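Home | Products | Help | My tickets | Log in

Ticket 2570: Table finish becomes sticky again after cleaning
Opened: 8/18/19
Status: Waiting for customer
Product: Munar hard oil, satin, 1 litre
Customer: Trygve Sandberg, Raremville

Customer wrote:

Good day. I have oiled a wooden table with your Munar oil, two coats, as the tin says. The colour is good, but the surface is a little sticky when I put my arm on it, mostly at one end. I washed it with soap and the next morning it was sticky again. I attach two pictures of the table top.

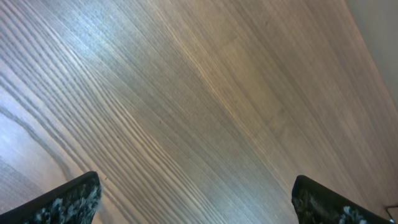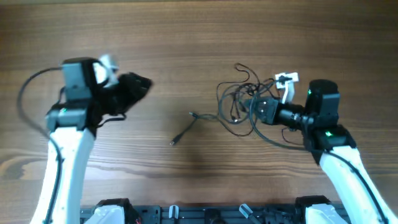
Attachments 1 and 2: table top, wood grain. Shine visible at upper left in the first.

Support replied:

Hello Trygve, thank you for the pictures. We can't judge stickiness from a photo, so please tell us:
- how long you waited between the coats
- if you wiped off the extra oil, and after how many minutes
- which soap you used
- if there was another product on the wood before

Customer wrote:

I waited one night between the coats. I wiped after 40 minutes, because the telephone rang and I forgot the time. The soap is a normal dish soap. Before, there was an old wax from Grikusura, which I removed with sandpaper, but I am not sure that I removed all of it. The batch number on the tin is 894, if this helps you.

Support replied:

Batch 894 has no other complaints, so we don't think the tin is at fault. The oil should be wiped after 15 minutes at most. After 40 it starts to set on top of the wood, and then it is hard to take off with a dry cloth. Old wax can also keep the oil from going in. Please try this first on a small area under the table:
1. Put a thin layer of fresh oil on the sticky part and leave it for ten minutes.
2. Rub with a white pad, along the grain.
3. Wipe with clean cotton until the cloth stays dry.
4. Leave it for two days with nothing on it.
Lay the used cloths flat outside to dry. Do not leave them in a pile, they can catch fire by themselves.

Customer wrote:

I did the steps under the table and it is now smooth there. On the top it is better, but at the end near the window I still feel it a little. Should I sand again? My neighbour recommends the Omoregie cleaner, but I don't want to mix too many products.

Support replied:

Please don't use the cleaner yet, we have not tested it with our oil. Repeat steps 1 to 4 on that end only. If it is still sticky after one week, sand lightly with grit 240, then finish with 1000 when the new coat is dry, and write to us here. We will keep the ticket open.

Related tickets
Oil will not dry in a cold garage
White ring from a hot cup
Can I put Munar hard oil over old varnish?
Tin opened last December, is it still good?

Contact support | Copyright Munar | Back to top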